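Warna House Group - minutes of the November meeting

We began a little after seven, once the chairs had been found and everybody had a cup of something. Rhys Brunton welcomed three new faces and read the minutes of last time, which were accepted with one spelling put right (Vaněk has a hook on the e, and we do apologize). 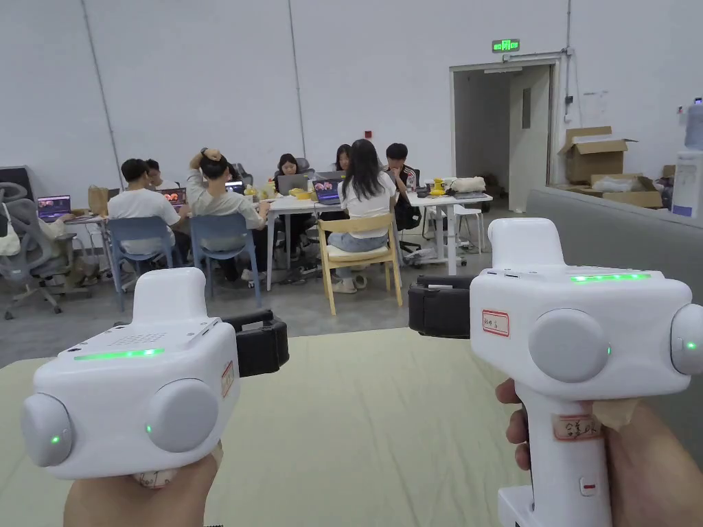 Two white hand-held grippers, green lights on.

1. Living with fewer things
Juraj Charvát spoke about his year of clearing out the family home on Oko Lane. He had counted 400 objects in the kitchen alone, and kept 27 of them. He told us very kindly that he missed hardly any, apart from his mother's bread knife, and that he now sits by the window in the evenings and simply listens to the rain. A long and happy talk followed about whether an empty shelf is restful or a little sad. We did not settle it, and I don't think anyone wanted to.
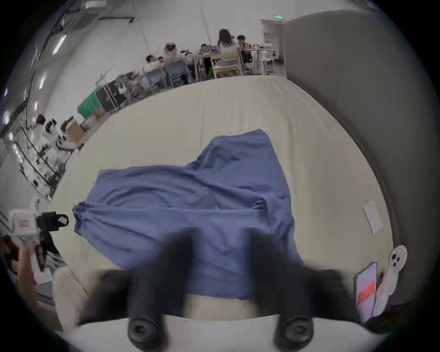 2. The quiet walk at Trarkar
The walk is on for Friday, leaving at 8:30 in the morning from the lower gate. Forty-one people have put their names down - far more than last year! Rhys will ask whether the Vaněk orchard can let us through, and Juraj will bring the map. Please leave phones in your bags if you can bear to.

3. Money
We have 800 dollars in hand. It was agreed to spend a part of it on bulbs and moss for the front step, and Rhys would like to see the bulbs in the ground before the frost.

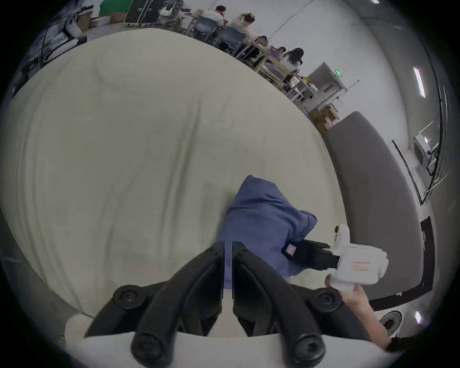 He also offered his old spade, which was gratefully accepted, along with the wheelbarrow if somebody will pump up the tire.

4. Any other business
The reading for next time is the chapter on gardens and silence. Copies are with Juraj. We closed at 9:10 and stayed for cake.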